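Kilorholm Rain Barrel, 116 Gallons, with Brass Tap and Leaf Screen

In stock. Ships flat on a pallet, stand sold separately.

I've been selling garden water gear for 12 years now, and the Kilorholm is the barrel I have behind my own shed, so you're going to get the long version (sorry, scroll down for the sizes if you're in a hurry!). I went through three cheap barrels before this one. The first split along the seam in its second winter, the second grew something green that I still think about, and the third had a tap set so high up the side that a good foot of water just sat in the bottom doing nothing.

The Kilorholm puts the tap low, three inches off the base, and it's a proper threaded brass one that takes a regular garden hose. You can fit a full-size watering can under it as long as the barrel is up on a stand or a couple of cinder blocks. I use the Skandia stand, the taller of the two, and I'd say get that one even if the short one looks nicer next to your siding. More height, more push in the hose. On the short stand my soaker hose barely wept at the far end of the bean bed.
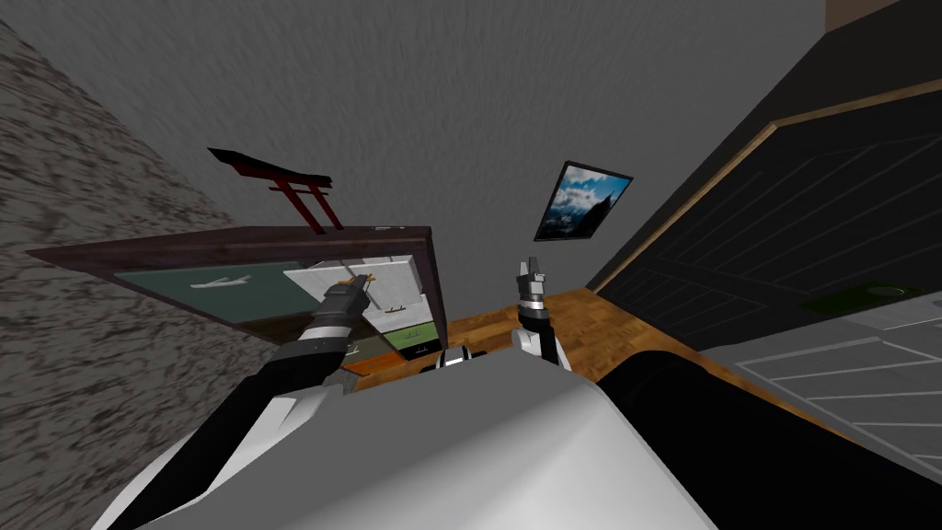

Dark wooden cabinet, open front.

How much will you collect? More than you think. A small shed roof fills mine in one decent storm, and last summer I kept a tally on the back of the door (I'm that kind of person) and drew off 4,000 gallons between the first tomatoes going in and the day I drained everything down. That was with two barrels linked. The link kit is a short length of hose and two fittings, and you drill the second hole yourself with a 1 inch hole saw. Go slow, keep the drill square to the wall, and clean off the burr before you push the grommet in, or it'll drip forever.

The lid is the part I like best. It's a twist-lock with a fine mesh screen underneath, so leaves and roof grit stay on top and mosquitoes can't get down to the water to lay. You do have to lift the screen out and rinse it. In spring, when the maple next door is dropping those little helicopters, I'm out there every few days. The rest of the year I forget about it for weeks and it's fine.

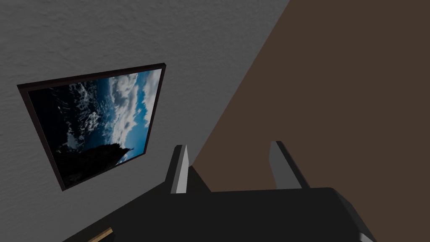 Then there's the overflow, which people always skip over and then write to me about. It's a 1.5 inch outlet near the rim, and it needs to go somewhere! Run a hose from it to a flower bed or back into your downspout, well away from the foundation. Mine feeds a patch of blue flag iris that has never looked better. The Fekimix diverter fits most rectangular downspouts and sends water back down the pipe by itself once the barrel is full, so if you don't have a thirsty flower bed handy, that's the one to add to your cart.

Sizes and bits
Capacity: 116 gallons
Width across the top: 31 inches
Wall: UV-stabilized polyethylene
Colors: slate, moss
In the box: barrel, lid, screen, brass tap, overflow elbow, thread tape
Not in the box: stand, diverter, link kit
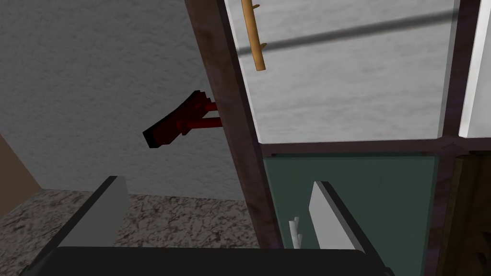

Granite countertop, speckled, against the gray wall.

A few things I'd want to know before buying. It's heavy when full, close to half a ton, so set it on level, packed ground or pavers and check it with a spirit level before the first rain. Moving it later is miserable. In November, open the tap, let it run dry and leave the tap open all winter. Turn your diverter to the bypass setting the same day. And please don't drink from it or fill the kids' pool from it. Plants only.

I also carry the Nomura slimline if you've only got a narrow side yard. It holds a lot less and the tap is plastic, but it squeezes in next to a gate where the Kilorholm never would. I'd still pick the big one every time if you have the room.

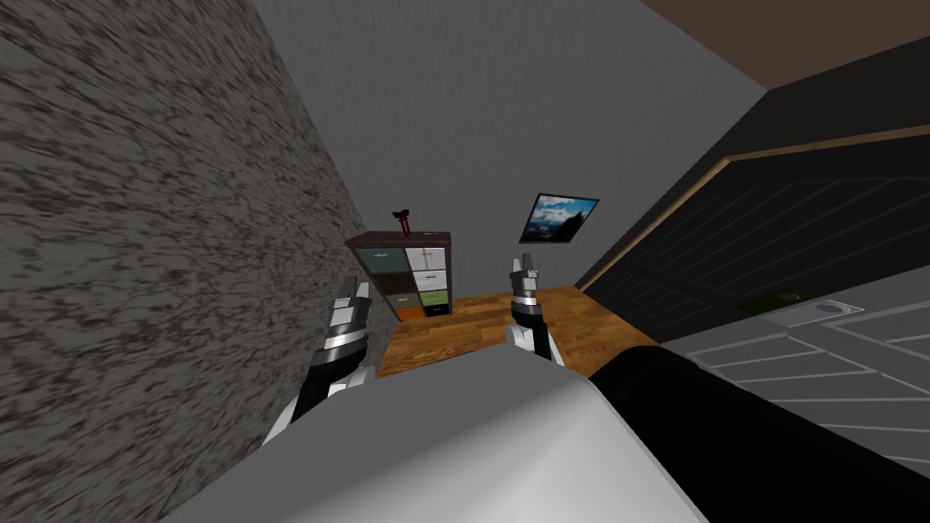 Matvii Sirko, 9 Jun 2026: Mine has been up since early spring and I'm happy with it, but the thread tape in the box wasn't enough for me. I wrapped the tap twice and it still dripped until I bought another roll. Does the moss color fade? Mine gets sun all afternoon.

Hi Matvii, go five or six wraps, clockwise, and snug it by hand before you put a wrench on it. I'll tuck a second roll in the box from the next batch. My own moss one faces south and it's a shade lighter than the day I got it, mostly on the lid.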